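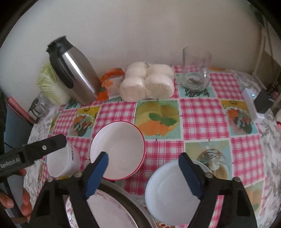 Did Áine Mac an tSaoi wear a wig in the second series of Siqueira?

Asked by Lợi Thái, March 2026
Filed under: TV and film, hair and costume

My sister and I have been rewatching Siqueira from the beginning and we've fallen out over Áine's hair (in a friendly way, mostly). In series one it's long and dark and she's forever pushing it behind her ears. Then series two starts and she's got this blunt fringe that never moves. She's on a ferry in a gale in episode five and everyone else looks like they've been through a hedge, and her fringe just sits there!

I say wig. My sister says she read an interview years ago where Áine said she cut it herself in her trailer after a row with the producers, and they had to write it in. I can't find any interview like that. The only one I've got is from an old magazine and it's all about her dog.

Does anyone know for certain? There's a takeaway riding on it and I'd like to choose.

3 answers

Osvaldo Araújo
wig. look at the hairline in the hospital bit

Alcides Batista
Marked as helpful by 14 people

It's half and half, so you may have to split the bill, sorry. I've got the box set with the commentaries and she talks about it over the opening episode of series two. She'd gone off between series to do that costume film, Grasirach, and they'd shaved the front of her hair back for a high forehead, the way they do for those Tudor-looking parts. It was supposed to have grown out by the time Siqueira started again but the film overran into December and she came straight from one set to the other with a lot of fluff at the front and nothing to be done with it.

So the fringe is a clip-in piece and the rest is her own. She says it cost 400 quid and she was terrified of losing it, and the make-up woman used to glue the edges down for outdoor days, which I'd guess is your ferry. She also says it made her forehead come out in spots underneath and she spent her lunch breaks with it off and a flannel on her head. Very funny on the subject, worth a listen if you can find the discs second-hand. The commentaries aren't on the streaming version as far as I know.
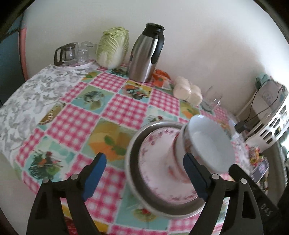
Patchwork tablecloth, gingham squares and food prints

By about the middle of the series (the wedding one) you can see it getting softer and moving a bit, and I think that's her real hair grown in by then. She doesn't say so, that part is only me squinting at the telly.

I've never heard the trailer story about Áine. Could your sister be thinking of the girl who played the cousin? She turned up with a crop in the last series and there was some grumbling in the papers.

Skarphéðinn Egilsson
I agree with Alcides about the fringe but I don't think Grasirach was the one with the shaved forehead. I saw it at the cinema and she's in a bonnet most of the way through — you hardly see any hair at all. Might be they shaved it and then covered it up, which would be just her luck.

Not much help on the takeaway. I'd go for noodles.

Comment from Lợi Thái
Thank you all! I've shown my sister and she's now saying she meant the cousin all along. We're having curry.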